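上个月我在厨房里弄死了第三块抹布。死因是漂白水,凶手是我,作案动机是想让它“更干净一点”。从那以后我决定把家里跟布有关的事情重新学一遍,写成这一篇,免得下一块也死得不明不白。

讲的是抹布、擦手巾、擦杯布这一类小东西怎么选、怎么分工、怎么洗、怎么晾、怎么折,以及什么时候该放手。衣服和床单不在内,那两样各有各的脾气,我还没吵赢。

## 先把手里的布倒出来

把家里所有的抹布集中到一张桌子上。注意是所有的:水槽底下那块,阳台门后挂着的那块,车里的那块,还有塞在洗衣机和墙之间、你以为早就扔掉的那块。

我倒出来的时候,自己也有点震惊。里面有一件大学时的T恤,剪成了四片,其中一片上还能认出半句口号。还有一条婚宴上带回来的小方巾,新人的名字绣在角上,他们后来离了,方巾倒是结实得很。

分三堆:

- **还能用的**:没破洞,洗过之后没有味道,吸水正常。
- **可以降级的**:变硬、变薄、染了色,但还有力气擦一次地。
- **送走的**:拿起来掉渣的,以及你自己都不愿意用手去碰的。

拿不准的时候做一个滴水测试。在布上滴一滴水,看它是马上渗进去,还是像珠子一样站在上面看着你。站着的那种多半是被柔顺剂糊住了,先别扔,后面有救法。

## 材质:几句够用的话

**纯棉毛圈布**,也就是普通毛巾那种。吸水多,耐高温,煮也煮不坏。缺点是掉毛,擦玻璃之后你会得到一块长了绒毛的玻璃。

**棉麻平纹布**。刚买回来像一张纸,什么也擦不干,很多人用一次就断定自己被骗了。洗上几回它才开始工作。适合擦杯子、盖面团、包面包。

**超细纤维**。擦灰和擦镜面的好手,沾一点清水就够。怕高温,怕柔顺剂,也怕和毛巾一起洗,因为它会把毛巾掉的毛全部抓在自己身上,带着这些毛去擦你的电视。

**无纺布和纸浆棉**。便宜,干得快,寿命短。用来对付烤箱里那种油,用完别留恋。

我的老邻居Arben Karagiannis开过小饭馆,他买布只看一条:对着光举起来,能看清他太太的脸就不买。这个办法我照做过,缺点是得有人肯站在灯前面配合。

## 分工,别搞平等

一块布擦完灶台擦桌子,再擦一下小孩的嘴,这叫一视同仁,在厨房里是坏事。

最省脑子的办法是按颜色分。我家现在这样定:

| 颜色 | 干什么 | 平时在哪儿 |
|---|---|---|
| 白 | 杯子、餐具、碗 | 抽屉 |
| 蓝 | 桌面和台面 | 水龙头边上的挂钩 |
| 灰 | 灶台、油烟机 | 水槽下 |
| 杂色 | 地面、鞋底、不可描述的东西 | 阳台桶里 |

颜色你可以随便换,换完要写下来贴在柜门里面。我第一次没写,家里另外一位成年人按照他自己的审美重新分配了一遍,白色的去擦了自行车链条。

买的时候一次买齐同一种颜色,别指望以后补得上。我用过一款叫Jivudden的擦杯布,白底细边,很顺手,第二年去补,同一个名字,厚度已经是另一种东西了。从此我对“经典款”三个字保持礼貌。

新布到手先洗两遍再上岗。新布表面有一层浆,手感挺括,吸水为零。深色的头两遍单独洗,看看水的颜色,再决定要不要信任它。

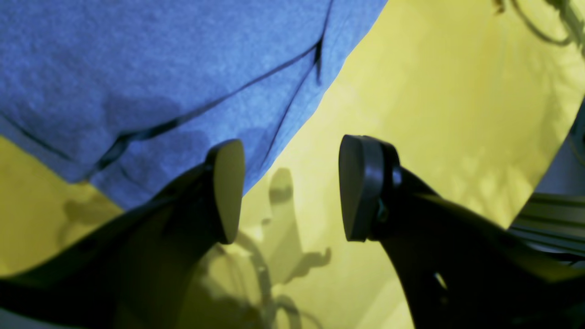

洗的频率比洗的方法重要。擦台面的布每天换,擦手巾隔天换,擦杯布用完一轮就换。听起来很勤快,做起来只是每晚往桶里扔几块布而已。真正累人的是那种一块布撑一个星期、每天早上闻一下再决定的过法。

## 洗

### 日常

1. 用完先用清水冲掉渣子,拧干。不要团成一团扔在水槽角落,那个姿势是细菌度假用的。
2. 攒在一个透气的篮子里。别用带盖的桶,除非你想做酵素。
3. 洗衣机里单独开一桶,棉布60度,超细纤维40度。灰色和杂色那两堆不要和擦嘴的混在一起,哪怕你很赶时间。
4. 洗衣粉放少一点。布变硬,十有八九是洗涤剂没漂干净,然后人们为了让它变软又加了柔顺剂,于是两样东西一起住了下来。
5. 多漂一次。

### 有味道

那股说不清是湿狗还是旧书的味道,香味洗衣液盖不住,只会变成湿狗喷了香水。

纯棉和麻布可以煮。找一口不做饭的旧锅,水开以后放布,撒一勺小苏打,小火煮一刻钟,中间拿夹子翻几下。锅不要加满,布会浮起来,水会扑出来,灶台会需要另一块抹布。

不能煮的,用过碳酸钠(就是超市里卖的“彩漂粉”,翻到背面看成分)兑热水泡一个钟头。水温别超过洗标上写的度数。泡的时候容器敞着口,盖紧了会鼓,鼓完会怎样你不会想知道。

千万不要把含氯漂白水和醋、洁厕灵或者任何酸性的东西倒在一起。这一句我不开玩笑。

### 有油

油渍先干着处理。挤一点洗洁精在油上,用手搓开,放十分钟,再用热水冲。先泡水再加洗洁精,效果差一截,油在布里已经把自己安顿好了。

陈年的油别追求洗白。洗到不黏手、不出味就可以,白是一种心态。

### 有颜色

姜黄没救,我试过所有的偏方,最后把它晒在南窗台上,晒了几天,淡了。番茄酱同理。红酒趁早用冷水冲,别撒盐,撒盐之后你得到的是咸的红酒渍。

### 不吸水了

前面滴水测试不及格的那些,热水泡半小时,水里放一点小苏打,不放洗衣粉,然后正常洗一遍,依旧不放柔顺剂。多数能活过来。活不过来的转去阳台桶里,那边对吸水没有要求。

## 晾

抹布出味,晾的问题常常比洗的问题大。

- 展开晾。对折搭在杆上,夹在中间那一面要多干半天。
- 晾之前抓住两个角用力抖几下,毛圈会站起来,干了以后软一些。抖的时候离窗台上的花盆远一点。
- 有太阳就晒,没有太阳就对着风。浴室不算有风。
- 超细纤维别放在暖气片上烤,烤过的会变成一种很贵的砂纸。
- 收之前摸一下缝边。布面干了,边往往还没干,叠进抽屉里第二天就会告诉你。

Kálmán Somogyi写过一篇讲梅雨季晾晒的小文章,他主张把洗完的抹布先卷进一条干毛巾里,踩两脚,再拿去晾。我六月里试了,确实快,踩的时候还挺解气。他没说的是那条干毛巾随后也要晾。

晾的夹子不必讲究,别生锈就行。我那一包是从一家叫Lirnlow的杂货店搬家甩卖时拿的,弹簧紧得能夹断铅笔,至今没有掉过一个。

## 折

我知道有人能把抹布折成天鹅。下面教的是折成长方形。

**三折法,适合抽屉:**

1. 布摊平,长边对着自己,用手掌从中间往两边抹一下。
2. 左边三分之一折过来,右边三分之一盖上去。
3. 转个方向,从下往上对折,再对折一次。
4. 折口朝下,竖着插进抽屉。

竖着插的好处是拿哪一块都不会惊动别的。平着摞的话,你永远只用最上面那两块,下面的会在黑暗里老去。

**对角法,适合挂钩:** 对角折成三角,再把长边卷起来,中间搭在钩子上。垂下来的两头一样长,看着像有人管过。

**不折法,适合杂色那一桶:** 扔进去。我不认为擦地的布需要仪式。

折不齐很正常。洗过的布会变形,四个角早就不是直角了,你拿着一个平行四边形去折长方形,差的那一点归纤维管,不归你管。实在在意,就在半干的时候扯一扯:抓住对角拉一下,换另一组对角再拉一下,然后再晾。

## 放在哪儿

放在一伸手就够得着的地方。我有过一个很漂亮的藤编盒子,放在吊柜顶层,里面装着叠得像书店一样的抹布。那段时间我一直用厨房纸。

抽屉里装不下就说明布太多了。我的规矩是每种颜色留够一个星期的量,外加两块备用,多出来的直接降级。规矩执行得一般。

水槽边的挂钩选开口大一点的,手湿的时候也能挂上。我家的是Ondeck的吸盘钩,墙砖擦干净、拿酒精抹一遍再按上去,能撑很久;直接按在带油的砖上,它会挑半夜掉下来。

## 什么时候放手

下面几种情况,不用再抢救:

- 煮过一次,第二天又有味。
- 对着光能看见星星点点的洞。
- 擦过不该擦的化学品,机油、油漆、强力疏通剂之类。
- 边开线了,线头老是缠进洗衣机里。开线不严重的可以拿缝纫机走一道,手缝也行,就是缝的时候会开始思考时薪。

沾过亚麻籽油、木蜡油这类会自己干的油的布,不要揉成一团扔进垃圾桶,它们会发热,能自己烧起来。在室外远离易燃物的地方摊开,完全干透变硬,或者泡进装水的金属罐里盖好,再按当地的规定处理。这一条和漂白水那条一样,是正经的。

剩下的剪成手掌大小,装一罐放在换鞋凳旁边,擦一次鞋扔一块。那件大学T恤的最后一片就是这么走的,上面写的半句口号是“永远”,后面没了。

## 常被问的几件事

**可以进微波炉消毒吗?**
网上有这个说法。布没湿透会着火,湿透了拿出来会烫手,布里要是掺了金属丝还会有烟花。我煮。

**厨房纸不是更省事?**
是更省事。擦生肉的血水我也用厨房纸,用完就扔,不跟任何一块布商量。其余时候还是布划算。

**烘干机行不行?**
棉布行,低温,别放烘干纸,那东西跟柔顺剂是一家的。超细纤维开冷风。

**Fuentealba那种带挂绳的好不好用?**
好用,但挂绳总是最先断。我收到手就在绳根上多缝了几针。

**一次要买多少块?**
先别买。把桌上那堆分完再说,你有的可能比你以为的多。我分完之后只补了白色的,灰色到现在还在消化库存。

补一条关于熨斗的:擦杯布熨一下,擦出来的杯子会少些毛絮。我熨过一次,效果很好,之后再也没熨过。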